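Open day at Midmont: the sink room

Natalia Beltrán met me at the door of Midmont's training site in Teltevton with a paper badge and a warning about the cables on the floor. On June 1, 2023 the group opened its rooms to visitors, and 87 people had put their names on the list. I came early, so she had time to talk.

"People expect a big hall with machines," she said. "Then they see a washbasin and they are a little disappointed."

The washbasin is one of the places where the group records household work. A person does the task with two hand-held grippers, and the recordings are later used to teach a robot. Beltrán has worked on this since October, and she says the small rooms taught her the most.

"A hand knows many things that we forgot we learned. With the gripper you must learn them again - where to hold, how hard to close. My first 200 recordings I would not show you."

I asked what the visitors want to know. "Always how long it takes. I tell them that one good day is 71 recordings, and after that my shoulders want to go home." 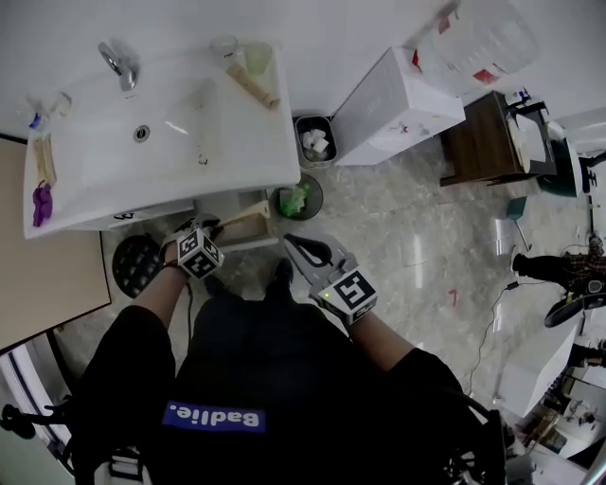
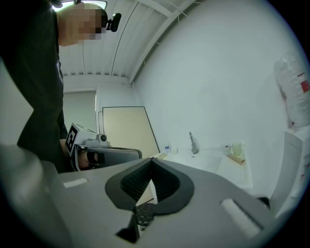
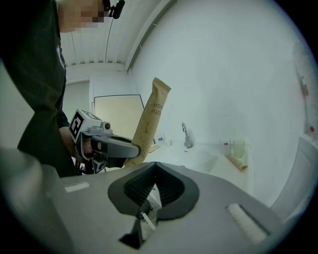 At the washbasin, with a gripper in each hand.

After the demonstration

Her colleague Ilari Kauppinen looks after the recordings in the next room. He was less patient with my questions, but he answered all of them.

"We have 857 from this task," he said. "I watch them all. If the marker is hidden for too long, I put the recording aside and we talk about it."

Does he get bored? "Yes, of course. But I also see when someone finds a better way to hold a packet, and then I call the others to look."

The next open day will be in Phromma, in a room with a kitchen. Beltrán hopes for a higher table.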